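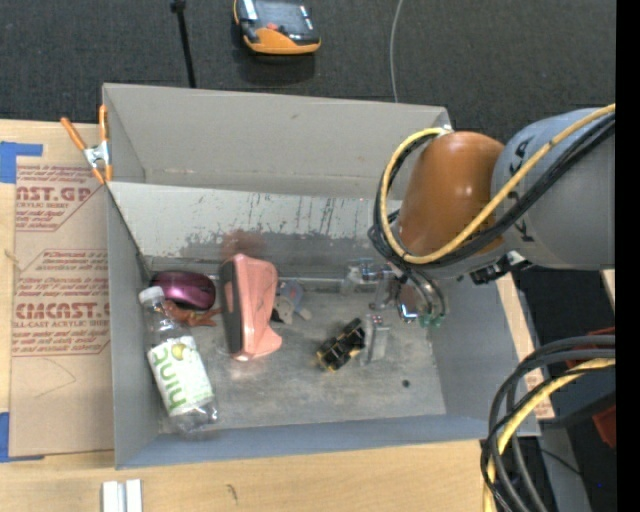
Returns sorting cell, mixed bin on the bench, arm reaching in from the right.

Mixed bin picking on the returns line — what has it done to your shifts?
Started by tote_shuffler

tote_shuffler wrote:
I work in returns at the Jendico site in Clillville. We got our first picking arm in July and there are meant to be 4 by the end of next year. Before that it was all done by hand. You had a bin, you took things out one at a time, looked at them, scanned them and put them in the right tote.

Now the arm does the first pass and a person looks after the cell. The photo gives you an idea of what goes in a bin. A computer mouse, a drinks bottle, a little black toy vehicle, a rubbery toy figure, all in together. I'd like to hear from anyone whose site has been through this. Did you keep your hours? Did the job get better or worse?

22bays wrote:
We went through it at Rorkcombe. Nobody on days lost hours. Nights went from nine people to 4 over the year, all by people leaving and not being replaced. Management will tell you there were no redundancies and that is true, but the jobs are still gone.

The work itself is easier on the back. I used to lean over bins for the whole shift and I don't now.

greylabel wrote:
Which end of the bin does it struggle with? Ours was fine in the middle and poor near the walls. A bottle lying right along the side like that one would have been a manual pick every time.

tote_shuffler wrote:
Same with us. Anything against the wall or half under something else. Clear plastic is bad too. It will have a go, miss, have another go, then put the light on and wait for one of us. Soft things are hit and miss.

pallet_wren wrote:
I'm going to disagree with 22bays about it being easier. I did six months minding one and I found it harder than picking. When you pick by hand you have a rhythm and the time goes. When you mind a cell you stand there, then it stops, you clear it, you press reset, you stand there again. Our target was 300 items an hour for the cell and it was my name on the sheet when it came in under, even though I wasn't the one doing the picking.

22bays wrote:
That's a problem with how they set your target. I never had my name against the machine's rate. We raised it before it went live and got it in writing that stops caused by the arm don't count against the operator.

pallet_wren wrote:
Good for you, but most places won't do that unless they're made to. And it's still boring whatever the target is.

lodhi_tech wrote:
I do maintenance, contracted through Lodhi, so I see this from the other side. A few practical points.

Get proper training on clearing a stop. On a lot of sites people are shown once and then left to it. You should know what the reset does, and what state the arm is in, before your hand goes in the bin.

Ask who looks after the cables. They rub where they run along the arm, and the operator is usually first to notice. If there's no way to report it that gets read, people stop reporting it.

Check the bins as well. Once the walls get scratched and marked they can look different to the vision system, and the missed picks creep up. Swapping a bin is cheap. Ours get looked at once a month.

tote_shuffler wrote:
Thanks, that's useful. Our bins are well scratched already and it hadn't crossed my mind that it mattered. I'll ask about swapping one and see if the numbers change.

greylabel wrote:
Did any of you get more money for it? We were told it was a "skilled operator" role and the rate stayed exactly where it was.

22bays wrote:
A small amount after the first year. We had to ask twice.

pallet_wren wrote:
Nothing. I moved to goods in.

lodhi_tech wrote:
Two of the operators on a site I cover have come over to maintenance. It does happen — but they had to do the evening course in their own time, so I wouldn't call it a given.

greylabel wrote:
That's what bothers me. If the company wants technicians it should train them in working hours.

lodhi_tech wrote:
No argument from me on that.

tote_shuffler wrote:
Update, 2025-10-22. We had a meeting with the shift managers. The rate will be recorded for the cell and not the person until the second arm is in, then it gets looked at again. Clearing stops will be a half-day course, paid. No answer on pay. They wouldn't say anything about nights either.

22bays wrote:
Get the rate part in writing, and keep asking about nights.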